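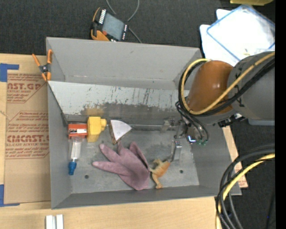

Page last changed: February, 4:10 pm

Course notes, Unit 4: Mixed-item bins
Posted by the Materials Handling teaching desk, Zerdale campus

Read these notes before the lab. The sheet for the written part is separate and can be picked up at the desk.

A mixed-item bin holds things that have nothing in common except that they were put in the same place. Lost-property bins are like this, and so are returns bins in a shop. The items differ in shape and stiffness, so they don't stack and they don't line up.

We sort items by how they behave when they are picked up.

Rigid, flat-sided. The red-orange box-like item with the white label belongs in this group. A box has faces you can rely on. If the label is up, read it before you move anything.

Rigid, rounded. Bottles and tubes. The clear one with the ribbed blue cap is typical. Lying down, a bottle can roll, so take it across the body and not by the cap. The yellow bottle-shaped block also goes here for the exercise, even though it is a block. Mark it with a B on your sheet.

Tapered. The wedge is the only one. Tapered things slip toward the narrow end when squeezed. Hold them near the wide end.

Soft. The pink glove. Soft goods have no fixed outline. Fingers fold under, the palm bunches up, and the same glove can take up twice the floor it did a minute ago. Record soft goods by type, never by size.

Irregular. The small tan-orange toy animal. Legs and other parts that stick out will catch on whatever is next to them, and it is lying right up against the glove. Clear the soft item first or lift both and separate them on the table.

Note on touching items. Two items in contact count as one pick until you have separated them. The red-orange item and the yellow block are a pair of this kind. The Pastano handout calls these "clusters" and we use the same word.

Note on the bin. Gray walls, gray floor, a worn sloped panel along the far side. Scratches and stains on the panel are not items. Every term a few sheets list them.

For the lab: work in groups of 2. Write down the group for each item, then the order you would remove them in. Both orders from the Minami reading are acceptable if you say which one you used. Sheets go in tray 662.

Comments

sesis_reader: Does the bottle count as rigid if the plastic gives a little?

desk: Yes. If it goes back to its shape, call it rigid.

tm4: I would have put the toy with the soft things. Mine at home is stuffed.

lab B student: Tray 662 was full this afternoon so I left mine on top.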